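Flutmont snack counter: layout gallery

Equipment used on the counter: stepped acrylic display, two-tier bottle rack, flat tray for packets, flat tray for sandwiches, round baskets. The tabletop is covered in brown cloth, which shows fewer crumbs than white and does not slide under the acrylic. The display stand is a Dikenow unit, stock size, 284 mm at its deepest step. Layout by Yasuo Mizuno, revised in May.

Select a picture to enlarge it.

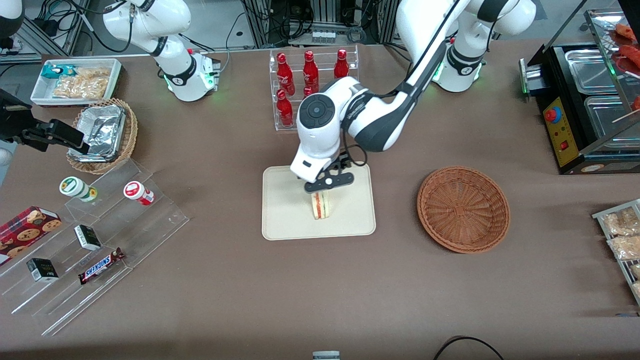
Counter stock: Coca-Cola in the clear rack, sandwich and beige tray in the middle, wicker baskets either side. 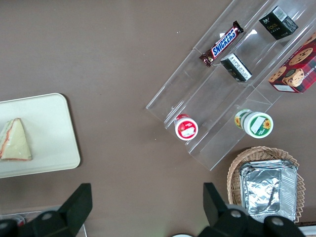

Stepped display: Snickers and small black boxes on the upper levels, round cups lying on their sides lower down, cookies in the tartan box.

Chávez asked whether the steps should be graded by height of pack or by how quickly each line sells, having tried both at the Flenness counter. Height was easier to keep in order, but the slow lines ended up at the front and had to be moved by hand every morning. A mixed arrangement was suggested: tall packs at the back in every case, then the remaining steps filled by rate of sale, with the quickest nearest the customer.

The mixed arrangement is now under trial. Small cartons keep to the upper steps. Round cups may be stood up or laid down; laid down, the lid can be read from the front, but they need a divider to stop them rolling.

Cleaning: wipe the acrylic with a damp soft cloth and mild soap. Do not use glass spray, as it clouds the edges. Change the tablecloth every 14 days, or sooner if marked.

Spare dividers are sold in packs of 2. Order under part 164 and state the step depth.

Next gallery: hot drinks shelf
Back to all counters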